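Workesville Makers' Board › Paper & Folding
31 replies · 1,881 views

**Pale blue paper, first fold drifting**

seam_allowance
Trying paper darts from light blue sheet. The finished one on the far table sits all right; the next keeps drifting at the nose.
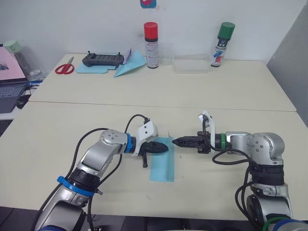 Reply 1 — gsm_counter
What weight? Mine is Zuvico, and the creases crack on me.
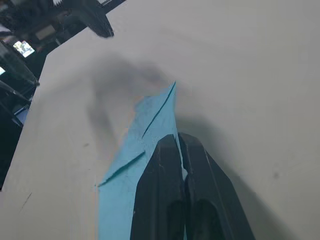

Reply 2 — flatbed
Irregular edges and two dark lines across the strip. I'd bin that piece. Scissors before folding, always.

Reply 3 — seam_allowance
Disagree. Creases can be pressed out. Full sheet, set at a slight angle:

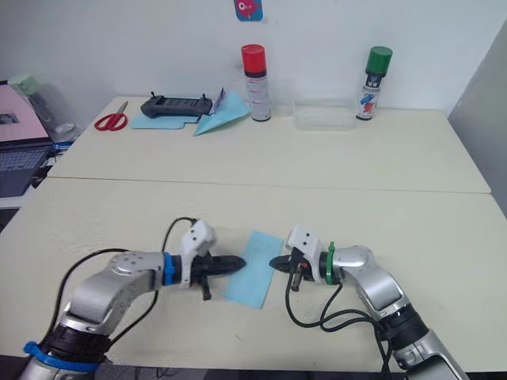
Sheet on the near table, dart and scissors behind.

Reply 4 — gsm_counter
Work clear of the join between the tables — a ridge prints through.
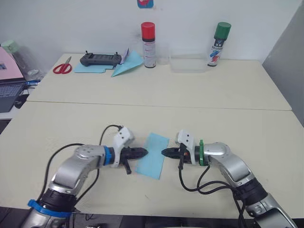
Also square the sheet to the table edge before the centre fold. Diagonal is guesswork.

Reply 5 — flatbed
Angle is irrelevant if the corners meet.

Shares: 24

Recent threads
Auer bone folders
Trestutow paper fair, June

We use cookies. Accept / Settings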